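About Kellness

Kellness is a training center for table service and household skills, operated by Jamitz. The center prepares adults for work in dining rooms, residential kitchens and guest houses, and offers short courses to residents of the Reser district. Instruction takes place at the table, with ordinary household items, in small groups.
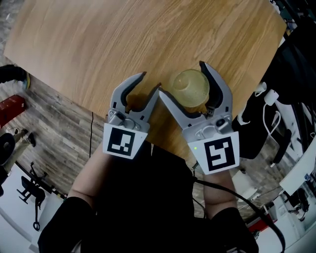
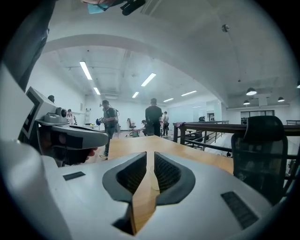
Light wood tabletops and a bright interior at Kellness.

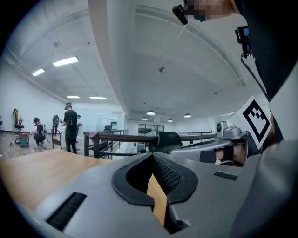

Aebischer writes that the tables were what made the course worthwhile. Trainees at other schools had spent most of their time in rows, listening, and came to their first position without ever having cleared a place setting while a guest was still seated. After the course at Kellness, according to the same letter, they knew where to stand and which hand to use. The letter also asks for a longer session on glassware, and this request has been included in the program beginning in August.

Our Program

The basic course consists of 5 units: laying the table, serving, clearing, washing and storage. Each unit is taught by 2 instructors and concludes with a practical review. Participants who complete all units receive a certificate of attendance from Jamitz.

Care of the table itself is part of every unit. Participants learn to lift objects and set them down without dragging, to wipe with the grain, and to leave the surface clear for the next group. Chairs are returned to their places before the room is released.

Enrollment

More than 800 people have completed the basic course. The fee is $400 and includes all materials. Employers wishing to enroll several members of staff may request a separate schedule. Applications are accepted in writing at the Kellness front office, and applicants are informed of their place by mail. Participants are asked to wear closed shoes and to tie back long hair.

Page last revised 2021-07-28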